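Utilizamos cookies propias y de terceros para mejorar tu experiencia. Si continúas navegando, aceptas su uso. Aceptar | Más información

Trucos de taller para el club de robótica

¡Otro curso con Povo, el brazo del club, y otra libreta llena de apuntes! Van los que más nos han servido para la prueba de encajar piezas (valen para cualquier mesa de trabajo pequeña):

Fondo mate. Una cartulina gris oscuro o una mano de pintura sin brillo quita casi todos los reflejos. Con el tablero blanco de antes nos volvíamos locos.

Tornillos siempre con destornillador de mano. Apretad en cruz, poco a poco, y parad en cuanto la base deje de moverse — el plástico se raja antes de lo que parece.

Para limpiar las piezas, paño de microfibra y agua con una gota de jabón. Nada de alcohol en la gomaespuma.

Cheuk-hei Chuang guarda los tacos en una caja de herramientas con divisiones, cada forma en su hueco. ¡Qué maravilla no tener que buscar la estrella por el suelo!

Probad primero el recorrido despacio y sin pieza. Luego con pieza, todavía despacio. Nosotros subimos la velocidad al 27 % y ahí nos quedamos hasta la muestra de diciembre.
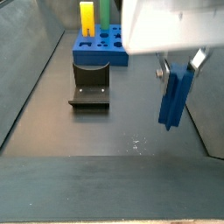 La pinza con el bloque azul, junto a la base de encajar formas.

Kwan-ho Ko apunta cada intento en un cuaderno de cuadros, también los que salen fatal, con la altura de agarre al lado. Ya va por el 1443 y sigue tan contento — copiadle la idea, que luego se aprende muchísimo repasando.

Y al terminar, pinza abierta, brazo recogido y la regleta apagada. El próximo día nos metemos con los cables, que tenemos un par de apaños con velcro estupendos.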